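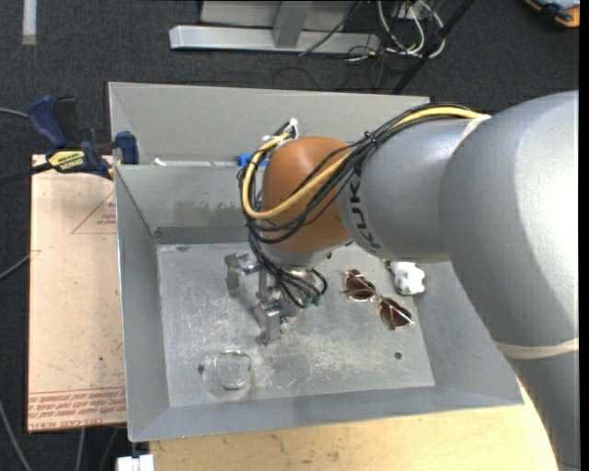 Keeping Cords and Cables in Order

Wind extension cords in loose loops the size of a dinner plate. Wrapping them around your hand and elbow puts a twist in every turn, and after a winter in the garage the cord will never lie flat again.

Hook-and-loop strips are the best ties for anything you unplug often. Buy a roll and cut it yourself – 12 inches is enough for a 50-foot cord. Zip ties are fine for cables that stay put, but leave them slack enough to slide a pencil under.

Masking tape makes a good label and a poor tie. The glue goes gummy in a hot shed. Write the name of the appliance on it and fold it over the cord 2 inches from the plug.

To get old tape residue off, rub it with a little cooking oil on a rag, wait ten minutes, then wash with dish soap. Unplug first and keep the soap away from the prongs.

Check cords every April before the yard tools come out. Run the whole length through your fingers and feel for nicks. A cord with a cut jacket goes in the trash. Electrical tape is no repair.

Giuliana Palomino wrote in to say she stores hers in coffee cans with a slot cut in the lid. File the edge of the slot smooth, or use the plastic kind.

Next month: sharpening garden shears.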